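Two-arm build in the garage, simulating before I cut any more metal

Clostel
I've been putting together a two-armed robot in the garage since March and I've got to the stage where I run every job in the simulator before the real motors get power. The arms are printed shells over aluminium tube, two fingers on each gripper. Budget so far is £400 and I'd like to keep it near that.

The job I'm stuck on is the tray. It sits on the low cabinet with the other bits, and I want the right gripper to take it by the near corner while the left arm stays up out of the way. Getting down to the corner is fine. Getting a decent grip on it is another matter. 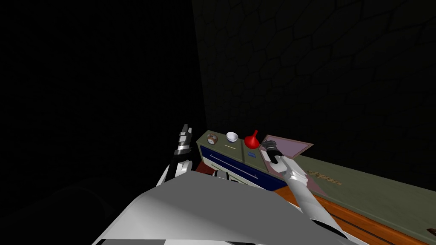

Do you need to model the whole room to test a grip like this?

You can leave most of it out. The surface, the tray and anything the arm might knock are enough to start with, and the rest can go in later if you want to plan longer moves.

Quezada
What friction value have you got on the finger pads? The default is usually far too kind. I had a gripper that picked up everything on screen and dropped everything on the bench.

Clostel
Left it at the default. I'll turn it down tonight and see. The pads on the real thing are bicycle inner tube glued on, so I don't have a number for them.

Astach
You can measure that. Glue a bit of the same tube to a block, put it on the tray, tilt the tray until the block slides and note the angle. The tangent of the angle is your friction coefficient. Ten minutes' work.

I'd also go at the tray from a side, square on. A corner is the worst place to hold anything flat. It will swing the moment you lift.

Clostel
Will do the tilt test. On the corner, I take the point, but the side nearest the arm doesn't leave me much wrist travel. The elbow is already a long way over to the right when the hand is above the tray, and the wrist only turns so far before the cable loom goes tight. I could move the base, but it's bolted to the bench with 4 coach bolts and I'd have to redo the levelling.
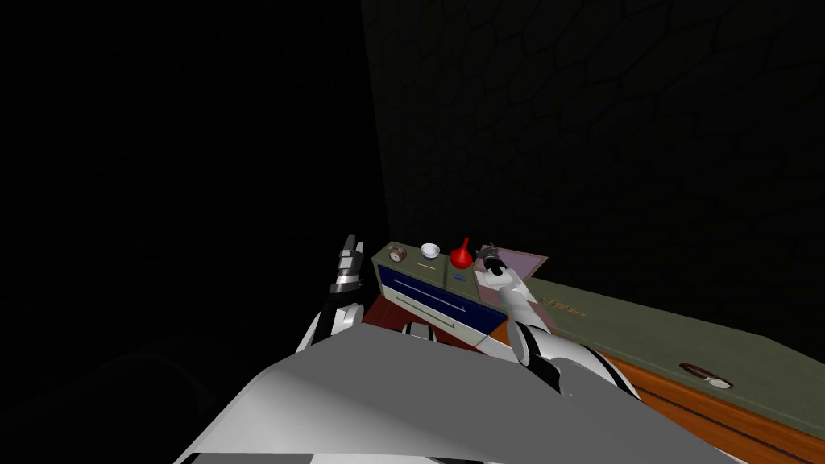
The other thing I could do is lengthen the forearm tube. I've got an offcut that would do it, but the shoulder motor runs warm as it is and more length means more load. I'd sooner sort it out in the planner if I can.

Svenja Stüber
Don't lengthen the tube. I did that on mine and had to regear the shoulder, which cost more than the arm. Move the base. Levelling is an evening with some shims.

Quezada
Disagree, leave the base alone for now. If he only wants to drag the tray a short way the corner will do. Nobody said it had to be lifted.

Astach
He said "a decent grip". You don't need a grip to drag something.

Clostel
It does have to be lifted in the end, sorry, should have said. Dragging would be a useful first step though.

Tried it with the friction turned down and the tray modelled at its proper weight. I also put a second view on the wrist, which helps a lot with lining up the fingers. From the main view I kept misjudging how far forward the hand was. 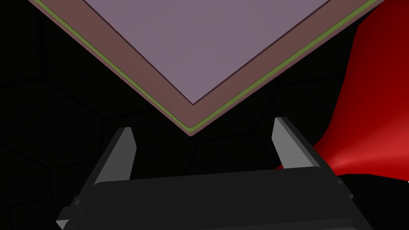

I've set the planner to stop 18 mm short, check the position, then close at a quarter of the normal speed. I've also put a limit on the closing force so I don't crack the finger brackets, as they're only printed. Next job is the tilt test and then I'll decide about the base.

Svenja Stüber
Print the brackets with the layers running the other way before you do anything else. Mine split along the layers twice.

Comments (2)

Grasach - Useful thread. I'm using inner tube on my pads as well and it goes shiny after a while. A rub with sandpaper brings it back.

Petrolcan - Still think he should move the base.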